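Last updated May 25, 2025
14 comments | 37 shares

Buying grippers on a small budget: a talk with Linnea Lindqvist of Harnstead

Linnea Lindqvist has a spreadsheet open before I sit down. Hand-held grippers on one tab, computers on the next, a third tab called "stuff we forgot." The third is the longest.

She does the equipment planning at Harnstead, which collects handling data in people's homes and sells it on to robot makers. Small outfit. Her order for the coming season has to be in by November and she has asked me to keep it short, so I'll try.

First question, the obvious one. How many units?

"I wanted 20 pairs. I'm getting fewer. How many fewer depends on Torbjørn." That's Torbjørn Isaksson, who signs for anything large. He has already sent the plan back 2 times, once over shipping and once over spares. She isn't angry about it. "He was right on the shipping. On spares I'm going to fight him."

Why spares, I ask. Surely the tools are the cost.

"The tools are the cost on the day you buy them. Then it's pads. Screws. Cables, my god, cables." She puts pads down as a running cost now, same line as travel. Last year they were under equipment, one-time purchase, and by spring the line was empty and people were gluing things back on. Her rule now is five sets of pads for every pair of tools. Isaksson thinks three. They haven't settled it.

We talk about vendors for a while. She had quotes from two firms, Wedoteo and Baran. Wedoteo cheaper per unit, Baran quicker on parts. She went back and forth for weeks. What decided it was a phone call where she asked Baran what a single replacement pivot costs and got an answer before she hung up. Wedoteo sent a form.

"I don't want a form. If a tool is down, I've got a person sitting in somebody's bedroom getting paid to wait." 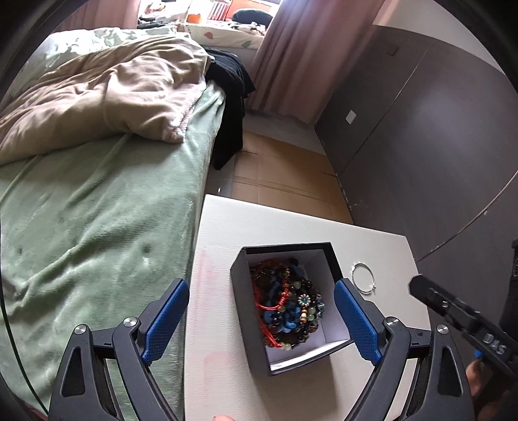

The hardest item to budget, she says, is the objects. Everyone prices the hardware and leaves a line at the bottom for "props," and the line is always to small. Her figure this time is 400 dollars per site and she expects to be told it's high. But small tangled things are what the customers ask for now. Blocks and cups they have plenty of. So jewelry went on the list, and it's a good buy by her reckoning: a single box of beaded bracelets gives you red cord, glossy round beads, a flower bead, lumpy blue ones, all in a heap, and a thin silver bangle next to it on a white table is a different job again. "Cheap things. Hard to pick up. That's what I want to spend on."

Does she buy it new? Some. Jonatan Viklund does the secondhand runs and keeps the receipts in an envelope, which she'd like him to stop doing.

Tables she has quit buying, more or less. A plain one that fits beside a bed is enough. Most of the homes are small, you work in the room you get. She used to budget for backdrops and lights too and cut both. "Customers want bedrooms that look like bedrooms. Fine, that's free."

What about the pads wearing out faster on beads? She doesn't know yet. Signe Fagerlund is keeping a log by object type and there should be enough in it by the fall to put a number in the plan. Until then it's a guess, and she has marked it as a guess, in yellow.

I ask what she would tell a group starting from nothing. Long pause, she scrolls.

"Buy one pair first. Use it for around a month, in a real room. Write down every single thing you had to run out and get. Then do the budget." Kayode Okafor set up the Dilano project that way, she says, and his first plan came in closer than any of hers. He also rented the computers, which she wouldn't. Too many surprises in the contract, and you pay for the weeks when nothing is scheduled.

Storage is on the third tab as well. So are padded cases, labels, a second set of chargers. A cart, crossed out. She can't remember who asked for the cart.

Her phone goes, it's Isaksson, about teh spares. She takes it in the hallway and I can hear her say "five" a couple of times. When she's back she changes a cell to four and saves the file.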